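A Morning at Trorlow, Where the Washing-Up Is Going Slowly

I went to the Trorlow open day because the leaflet promised "the kitchen of the near future" and free parking. The parking was free. The kitchen was up two flights of stairs, in what used to be the drawing office of a pump factory, and it had no sink.

I should declare an interest. I have been told since I was a child that a machine would shortly be doing my housework. I own a dishwasher, which needs loading, unloading and every so often a long talk about its filter, and a robot vacuum that has spent most of this winter under the sofa. So I was not a hostile visitor, only one who had been waiting a while.

We were let in at ten, 18 of us, and given lanyards. The guide for our group was Thenmozhi D'Souza, who runs the manipulation side at Cornusia, the firm that takes up most of the building. She began by asking who had unloaded a dishwasher that morning. Most hands went up. Then she asked who had thought about it while doing it, and the only hand that stayed up belonged to a man who had broken a bowl.

That was her whole lecture, more or less, and it was a good one. People think the difficult thing must be the clever thing, the planning and the talking. She said her team could get a machine to tell you in four languages where a plate ought to go. Putting it there was what they all came to work for.

The first room was for laundry. A pair of arms was folding tea towels, and it did fold them, in the sense that each towel ended up smaller than it had started. We watched one done in a little under three minutes. A woman near me whispered that her son took longer than that, and was told by her son that he could hear her. The second towel was picked up by the middle, considered, put down, picked up by the middle again and put down again. One of the engineers reached over and turned it round, as you would for a toddler with a jigsaw. He told us that a reach of that sort gets written down as an intervention, and that the number of interventions is the first thing anyone looks at on a Cornusia results sheet. I have since tried to work out my own figure for a normal evening at home and would rather not publish it.

Next came tableware, and this was where I stayed longest, partly for the science and partly for the chairs. The job sounds like nothing: pick up a plate from a table and put it somewhere else. Try it with two fingers in oven gloves. A plate on a table gives you nothing to get under except the rim, and the rim is a few millimetres off the surface. Come in too low and you scrape the table. Come in too high and you close on air, or you nudge the plate along in front of you until it reaches the edge and gravity finishes the job. A person does a thing with the thumb, a sort of tip and scoop, without being able to say what it is. I tried to describe it to D'Souza and ended up miming it with my lanyard.
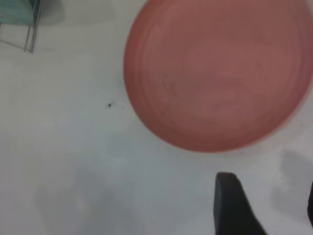 The way they teach it is less grand than I had expected. Somebody moves the arm through the job, again and again, and the attempts are saved up until the software has enough of them to have a go by itself. The current set for plates and bowls stands at 3,948 attempts, a figure written on the whiteboard with a little crown drawn over it. I asked Štěpánka Brabec, who had done a good share of them, whether she now saw plates in her sleep. She said no, but she had stopped being able to eat off one in a restaurant without checking the rim first. She prefers a generous lip. She has views on square plates which I shan't repeat in front of children.

Brabec was the best thing in the building. She answered every question as if it were a fair one, including mine about whether it would ever scrape off the leftovers. (Not at present. Gravy is a separate project.) She also gave me the only straight answer of the day on timing. Could it clear my table? It could clear a table, she said, if I kept my table the way they keep theirs, with the same few things on it, good light, and me standing well back. A real family table after tea, with one sock on it and a phone under the newspaper, was another matter, and she would not put a year on it.

Downstairs was the shop-floor half, run by a smaller firm called Kilero. Their product is a shelf-filler for convenience shops and it has been given the name Paiva, for reasons the young man on the stand could not recall. Paiva was facing up tins. It was far better at this than anything upstairs had been at anything, and I said so, and he looked pleased and then slightly hurt on behalf of tins. They are the kindest objects in the shop, he explained. They are stiff, they are round, they are all alike, and they don't mind being gripped. He then let it have a go at bags of salad, and we all became very interested in our coffee.

In the tin trial it placed 32 in a row without help, stopping at the thirty-third because a visitor had put a cup down on the shelf. It waited. It went on waiting. A person would have moved the cup, or sworn at it, or drunk what was in it. Paiva stood with its tin held out like a guest who has brought the wrong wine, until the cup's owner noticed and came to fetch it.

Lunch was sandwiches at 19 pence short of a fiver, laid out and cleared away by two women from the canteen who took the entire trestle down in the time it took Paiva to get going again. One of them carried five plates up her left arm. Two of the engineers stopped talking to watch her do it, and I don't think it was for the sandwiches.

I would go again. The stairs are steep, the lift was locked, and the gift shop sells a tea towel, unfolded. The next open day is in February, and Brabec says they hope to have moved on to bowls with things in them. If you go, ask for her group and get to the tableware room early, as there are only six chairs.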